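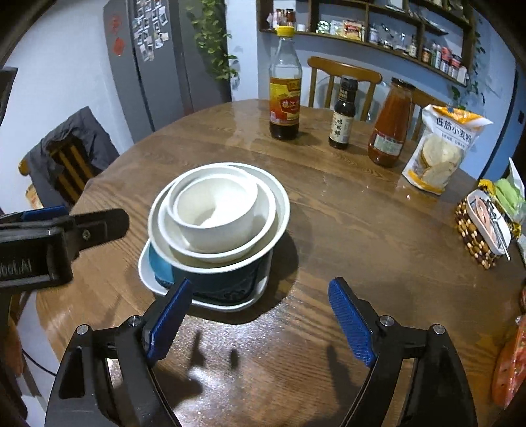 Photo: Sokholm, wrist camera view, kitchen table setup

Sokholm
Build log, handheld gripper, second revision. February 2021.

Changes since the first post:
Blue finger pads, ribbed. The old smooth ones slid on glazed dishes.
Finger bodies reprinted in black with thicker walls at the pivot.
Camera moved back 30 mm so both fingertips stay in view when fully open.

Test object is a nested stack: three white bowls, a teal one, and a rectangular plate at the bottom. The task is to unstack from the top, one piece at a time. The small bowl on top comes out cleanly most of the time. The teal bowl is the problem. Its rim is mostly under the wide white one, so there is very little to aim for until that one is gone.

Logging at 30 fps. Storage is fine so far.

Clelell
What is your jaw opening? If it is under the diameter of the wide bowl, you have to pinch the rim, and then the load is all on one side.

Sokholm
Rim pinch, yes. One finger inside, one outside. The wide bowl tilts when it leaves the stack. I have been correcting by hand, which the arm will not do later.

Shawky
I would fix the lighting before touching the mechanics. There is a large glare patch on the tabletop right by the fingers, and another reflection inside the top bowl. If you are training on this footage, the model will see those as edges. Lock the exposure and put a diffuser on the ceiling light.

Clelell
Disagree. Glare is in every kitchen. If you clean it out of the data, you get a policy that works under a diffuser. Lock the exposure, fine, but leave the lamp alone.

Shawky
Variation is useful once the baseline works. The baseline does not work yet. Change one thing at a time.

Nimon
Agree with Shawky on order, not on the diffuser. A matte placemat under the stack costs less and takes out most of the table reflection.

Also check the pivot screws. Mine backed out after about 4000 cycles and the fingers developed side play. Low strength threadlocker, and not on bare polycarbonate.

Sokholm
Bodies are PETG. Right pivot already has a little play, left does not. Will pull both screws tonight.

Exposure is now locked. I will run 40 unstacks as is and 40 with a mat, same dishes, same order, and post both logs.

Clelell
Leave the bottles and the flour bag at the back for both runs. Otherwise you are changing the background too.

Sokholm
They stay. Numbers in March, probably. The printer is tied up until then.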